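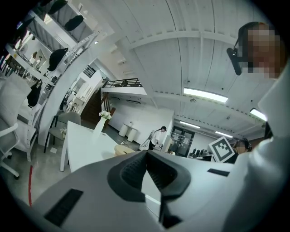 Strip lights on, headset on.

1/ I've been asked to speak on a panel about women running magazines. It's my fifth. Every one of them has been called some version of "Breaking Through," and I'd like to know when we get to be through.

2/ Background for new followers: I edited Cordero for nine years. It was a business monthly owned by Botemura, which also owned a boating title and a thing about kitchens. I took over from a man who had kept the job so long that his chair had a dent, and I got the chair.

3/ My first week, the publisher took me to lunch and asked how I planned to "soften" the magazine. We covered freight insurance. I still don't know what soft freight insurance looks like, but I think he had a color in mind.

4/ The profile in the trade press when I was hired ran to 900 words. My shoes got a sentence. My deputy, Sze-wing Ng, who had broken the two biggest stories Cordero ever printed, got half of one, and they spelled her name wrong. She had the correction framed. It hung in the bathroom until the move.

5/ Anyway, the panel. The organizers sent over a list of questions in advance, which was kind of them. First one: "How do you juggle it all?" I've been divorced since before some of these people were born and my children live in other time zones. I'm juggling a cat.

6/ Second question: "What would you tell your younger self?" Ask what Dennis is getting paid. He'll tell you, he's dying to tell you, he tells everybody else at the bar.

7/ (Dennis was getting a third more than me, for a job one rung lower. When I brought it up I was told he'd "negotiated hard." I'd negotiated too. I was told that I'd been difficult.)

8/ Some of you are asking how I fixed that. I didn't. Sze-wing did, two years later, when she put everybody's salary in a spreadsheet and left it on the shared drive under the name "holiday party menu." Highest open rate of any document in company history.
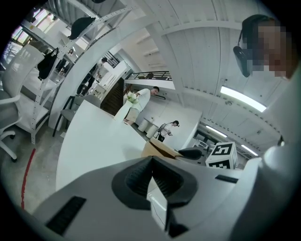

9/ THE CEILING PART

People always want the ceiling part so let's get it done.

10/ I once went through a year of our own issues, back when I was a features editor with a pencil and a grudge. We had put 66 people in the big interview slot over the years by then, and 5 were women. One of the five was interviewed about her husband's company. She came across as the only person there who understood it.

11/ I took this to the editor. He was shocked, really shocked, and he asked me to write a memo. I wrote the memo. He asked me to form a working group. The working group was me and the memo.

12/ When I got the top job I figured I'd fix it in six months. It took more like four years, and the thing that was in the way was mostly lunch. Our writers profiled people they knew, and they knew people they ate with. You can't assign your way out of that very fast. I did change where we ate.

13/ Reply from a stranger: "Maybe there just weren't enough women to interview." Sir, we ran a cover story on a man who owned more than 16 parking lots. We weren't exactly turning people away.

14/ Then came the awards. The Ceseck prize for business editing used to hand out Editor of the Year and, on the same night, Woman Editor of the Year. I won the second one in a year when the first went to a man whose magazine had closed in May. The trophy was smaller too. I use it to prop the pantry door.

15/ They merged the two prizes eventually and gave a speech about it. The speech was given by four men. It was a pretty good speech, I have to say. They'd had plenty of time to work on it.

16/ What worries me now is the slide back. Botemura sold Cordero to Zondus, who make an app, and the new masthead went up last month. I counted, out of habit. I'm not going to tell you the number because you can go look at it, and because there's so little to count.

17/ They'll say it's a smaller staff. Sure it is. Everything's smaller. I'd just like somebody to explain why, when a newsroom shrinks, it always shrinks back to the same guys. They aren't bad guys. Several of them I trained.

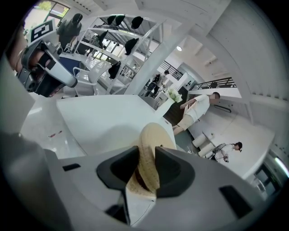 Beige weave, darker brown band.

18/ A young reporter wrote to ask if she should stay in magazines at all. I told her yes if she likes the work and has a second way to pay rent. Then I told her to send me the masthead of wherever she's applying. Then I wrote her three more paragraphs and had to be stopped by dinner.

19/ Also, to the gentleman who says women editors "bring empathy to the table": I once killed a man's 6,000-word essay on his own sailboat while he was standing at my desk. It was for the wrong magazine. We owned the right one, two floors down, and they didn't want it either.

20/ Panel is on 27th November. Sze-wing is moderating, so at least one of the questions will be about freight insurance. There's a livestream if you like that sort of thing. I'll post the link when they send it to me, and I've asked twice.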